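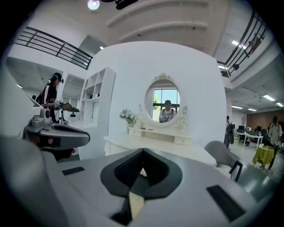 White dresser, oval mirror with carved crest and grey upholstered chair from the Vular group, on display at Llanos.

PRESS RELEASE
For immediate use

Gista adds Vular dressing furniture to its range and places a full setting on view at Llanos

Gista has added a dressing furniture group, Vular, to its domestic range. The group comprises a dresser, a row of small drawers for the dresser top, an oval wall mirror, an upholstered chair and an open shelving unit. A setting made up from the group is installed on the display floor at Llanos. Trade orders open in February.

The dresser and mirror can be ordered together or separately. The chair and shelving unit are sold as individual items and share an order form with the rest of the group.

Dresser

The Vular dresser is supplied in white. It has a long, flat top, and the height from finished floor to top surface is 80 cm. This dimension is fixed for all versions. Customers who need a different working height should contact the trade desk before ordering, as the unit should not be raised on blocks or cut down on site.

A row of small drawers stands on the dresser top, with decorative scrollwork at the sides. The row is intended for small articles such as brushes, jewellery and hair grips. It should be positioned before the mirror is hung so that the lower edge of the mirror frame can be set clear of it. The scrollwork should not be used as a handhold when the dresser is moved.

The top may be used for a vase or table lamp. Gista recommends a felt or cork disc beneath any vessel holding water. Spilt water, perfume and nail varnish remover should be wiped up at once with a soft dry cloth. Solvent damage to the finish is not covered by the guarantee.

Mirror

The mirror is oval, in a white frame with an ornate carved crest at the top. It is for wall hanging only. Hanging height should be set with the user seated in the chair that will be used at the dresser, and marked on the wall before drilling.

At Llanos the mirror hangs on a curved white partition wall above the dresser. Fitting a rigid frame to a curved surface leaves a varying gap behind the frame. On shallow curves the gap can be taken up with the packing pieces supplied. On tighter curves a fixed backing batten is required, and this should be included in the fitter's quotation. Packing pieces are not needed on a flat wall and may be discarded.

Fixings are supplied for solid walls only. For plasterboard and other hollow partitions, the fitter should select fixings to suit the board and the framing behind it. The crest should be protected with the foam collar from the carton until hanging is complete.

The position of windows should be considered when a wall is chosen. A mirror facing a window will reflect daylight into the room but may cause glare for a person seated at the dresser early or late in the day. A blind or light curtain at the window is normally sufficient.

Chair

The chair in the Llanos setting is upholstered in grey and has black legs. It is delivered fully assembled. Black glides are pre-fitted, and replacements can be ordered by item number from the spare parts list. Upholstery should be vacuumed with a soft brush head. Stains should be blotted from the outside inwards and not rubbed.

Shelving

The open shelving unit is tall, white and divided into square cubbies. It is intended for folded clothing, boxes and display items. Heavier articles should go in the lower cubbies. The unit must be secured to the wall with the bracket supplied, including where it stands next to other furniture. No doors or inserts are offered for the cubbies at launch.

Packing and delivery

The dresser and drawer row are packed in 2 cartons. The mirror travels upright in a separate carton marked on both faces, and should be stored upright until it is hung. Cartons must not be stacked flat on the mirror carton at any point.

Deliveries are made from the Ploltard warehouse. Addresses within 200 km of Ploltard are served by Gista vehicles, with placement in the room of the customer's choice included in the price. Addresses beyond that distance are served by carrier to the ground floor entrance only. Wall fixing is not part of either service.

The route from the entrance to the room should be measured before an order is placed, including stair turns and lift doors. Returns arising from access problems are charged at the standard collection rate.

Assembly

The dresser requires two people for assembly and positioning. The instruction sheet is divided into four stages: base, drawer runners, top and levelling. The levelling stage should be carried out with the dresser in its final position and repeated after the drawers have been filled. Drawers that bind after filling usually indicate an uneven floor, and the adjusters should be checked before any runner is loosened.

The screws supplied should be tightened by hand. Power drivers can strip the inserts, and inserts damaged in this way are treated as a chargeable spare part.

Care

White surfaces should be dusted with a dry cloth and washed when necessary with a weak solution of washing-up liquid. Abrasive creams, bleach and melamine sponges should not be used. The carved crest and the scrollwork should be dusted with a soft paintbrush. Glass cleaner should be applied to the cloth and kept off the mirror frame.

Display at Llanos

The Vular setting stands in the open-plan part of the Llanos premises, beside the office area. It is shown with white flowers on the dresser top. Trade visitors can collect measured drawings, the fixing guide for curved partitions and a finish sample from the reception desk. Visits by groups should be arranged in advance with the trade desk.

Floral arrangements and other accessories on the display are not included in the range and are not for sale.

Availability

Orders placed in February will be scheduled in order of receipt. The dresser, drawer row and mirror will be despatched first. Chairs and shelving units ordered at the same time may follow separately, and customers wishing to receive all items in one delivery should state this on the order form. Price lists and spare parts lists are available to account holders on request.

Notes to editors

Gista supplies domestic furniture to retailers and interior contractors. Its display floor is at Llanos and its warehouse is at Ploltard. Vular is the name of the dressing furniture group and should be written with an initial capital only.

Press enquiries: Gista trade desk, Llanos

Ends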